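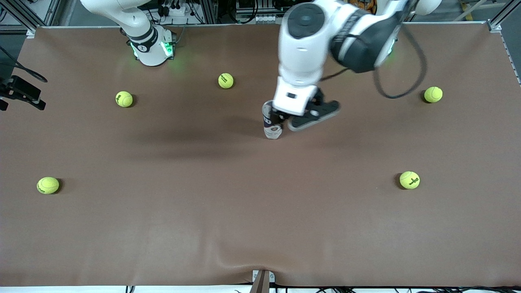 # Progress report: the Wirka open day and what comes next

2024-10-02

Thank you again to everyone at the Hernach fund for your patience while we got this one over the line. I know the last report was thin on news, and I'm pleased to have a good deal more to tell you this time, most of it cheerful.

## The open day

We opened the Wirka workshop to the public for the first time, and 151 people came through the door. We had planned for far fewer (the biscuits were gone before lunch, for which I've apologised to the afternoon crowd), and the little car park we share with the neighbours was full for most of the morning. Next time we'll put a sign out at the corner and ask people to park along the oval.

The two-arm table was the favourite by a long way. We'd laid it out simply, with tennis balls spread over the brown sheet and a metal can for the arm to grip, so that anybody walking up could see what was being handled without needing a speech from us first. Children went straight to the front, as you'd expect, and their grandparents weren't far behind them! The questions were lovely and quite hard to answer. One girl wanted to know whether the arm could tell a full can from an empty one, and we had a long chat about weight and squeezing that drew in half the room.

We ran the demonstration in short sessions with a break between each, and I'm glad we did, as it gave our people time to sit down and gave visitors a chance to come back for a second look. A good number did.

## What visitors told us

We left cards and pencils by the exit and got a decent pile back. People liked being able to stand close and talk to whoever was running the table. Several found it hard to hear at the back, and a few would have liked a chair. Both are fair, and both are easy to fix. A teacher from the Marinescu school wrote a whole page, front and back, asking if we would take a class of 32 later in the year. We've said yes and pencilled in November, in two groups so that everyone gets a proper view.

## Money

Of the grant, $3,000 was set aside for the open day and we have kept within it. Most went on printing, insurance and the hire of the barriers. Usow lent us the microphone and speakers at no charge, and they've kindly offered them again.

## Before the next report

- Run the Marinescu visit and write up how it went
- Borrow stools for the front and a second speaker for the back
- Rewrite the welcome sheet in larger type, with a map to the toilets
- Settle a date for the autumn open day

I would also love it if someone from the fund could join us for the school visit. You would be very welcome at either session, and there will be more biscuits. Let me know what suits and I'll send through the times and the parking directions.

With warm thanks,

The Wirka open day team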